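Liste « stockage-archives », catégorie : Sauvegarde et conservation
Publié le 10 septembre 2019 par Perla Cortés

Objet : Re: durée de rétention des disques retirés

Bonjour,

Je reprends le point laissé ouvert sur le parc Marness. La politique actuelle impose 45 jours de rétention après retrait, puis effacement. Elle ne distingue pas les disques d'archives des disques de poste.
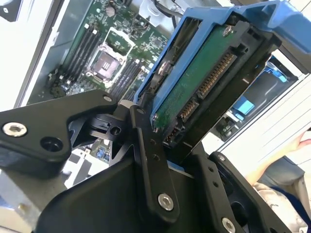
Ifeanyi Haruna a écrit :
> Le délai court à partir de la date de retrait dans Lolis,
> alors que la copie vers Bataineh est parfois validée
> plus tard. Il faudrait partir de la validation.

D'accord sur le principe. Lolis n'expose pas ce champ ; il faut le lire dans le journal de Bataineh, qui est purgé tous les 12 jours.

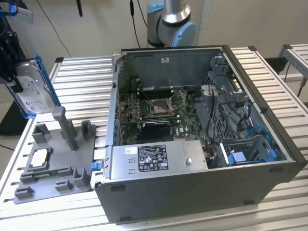
Il faudrait donc exporter le journal avant chaque purge et conserver l'identifiant de lot avec la somme de contrôle. Pour 800 volumes, le fichier reste négligeable. Format proposé : CSV, UTF-8, séparateur point-virgule.

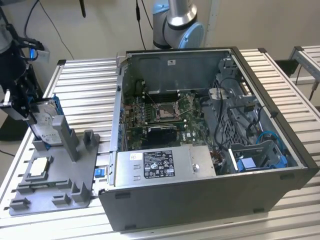
Unité centrale ouverte, bloc d'alimentation et carte mère Dell.

Les lots dont la somme diffère entre les deux sites restent bloqués jusqu'à relecture complète. Londex applique déjà cette règle, avec deux relectures au maximum avant mise au rebut.

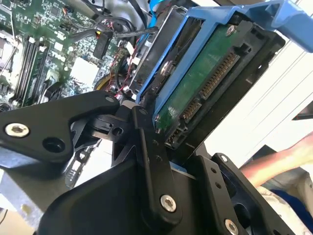

Que fait-on des lots sans date de validation ?
On les garde jusqu'à la revue d'octobre, sans effacement automatique.

Remarques sur le format à envoyer sur la liste, le script d'export suivra.

P. Cortés

Contact | © Liste stockage-archives | Haut de page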